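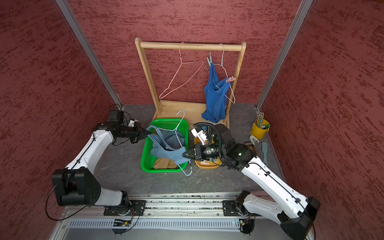
Hanging is still the slowest task on the list, and I spent most of 19/06/2024 on it. The plan for Plelance calls for demonstrations of a garment going from a basket to a hanger on the rack, with clothespins where the straps won't stay put. I drive both arms and the recorder takes everything. The light blue one with the straps gave me the most trouble. Both grippers had it up over the green basket with its hanger still tangled in it, and the pink hanger on the rail above was bare, ready for something. I sat there for a while deciding whether to call that a bad start and reset. In the end I kept recording. If the model only ever sees clothes laid out nicely it won't know what to do with a tangle, and there is always a tangle.

I finished the morning with 20 usable episodes. I threw out eight. Two of those were my own fault, I let go of the foot pedal too early and the recording stopped before I was done. The others were drops or long pauses where I couldn't tell which strap I had hold of. I used to keep the long pauses. In May I found that the test model had learned to stop over the basket and do nothing, and I went back and cut a lot of them out. That was a dull week.

Lunch at my desk. Went through labels while I ate. The old labels say "put shirt on hanger" for everything, even when it isn't a shirt and even when only one strap makes it on. I changed the ones I could and left a note on the rest. The labeling page from Dollent still logs me out if I leave it alone too long, and it lost one batch of my notes. I now type them in a text file first and paste them in.

Afternoon was clothespins. I like this part better. It's short, it resets fast, and it's easy to say if it went right. The rule I'm following is that no two starts should look the same, so between episodes I stir the pins in the tub and shift the other things on the floor a little. The pencils get stood up sometimes and laid down other times. I change which color goes first too, or I always take the nearest one out of habit.

The wrist view matters most for pins. From the fixed camera a pin in the fingers is a few dots. From the wrist I can see which end is up and where the spring is, and I can judge if the grip is square. I checked the wrist footage after every few runs and sent one of the gray pin frames over with the daily upload, with a question on whether they want picking and placing as one episode or two.

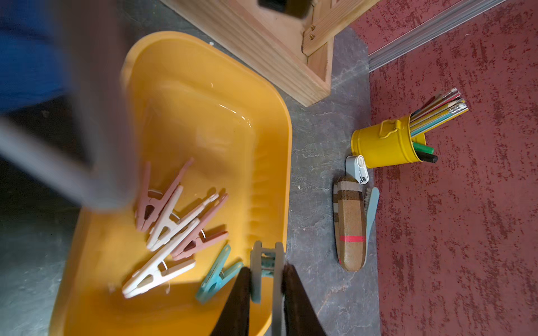
Tondbridge wrote back within the hour that they want it as two, with a clean break when the pin is fully gripped, and that they'd like more bad grips left in as long as I fix them before the episode ends. They also asked me to slow down on the approach. Fair enough, I do rush it late in the day.

So that means splitting the old pin episodes as well. There are 187 of them. I did the first batch before my eyes got tired. Most of the breaks are easy to find, but in some of them I was regripping the whole way and there is no clean point. I marked those for another look.

The total for the set stands at 1223 after today's upload, before any splitting. Villanueva wants a count by task and I haven't made one yet. I'll do it once the split is finished, or I'll have to do it twice.

The left arm has a small shake when it reaches far out. I wrote it in the log. Need to check the cable clips before starting tomorrow, and bring the other pair of glasses.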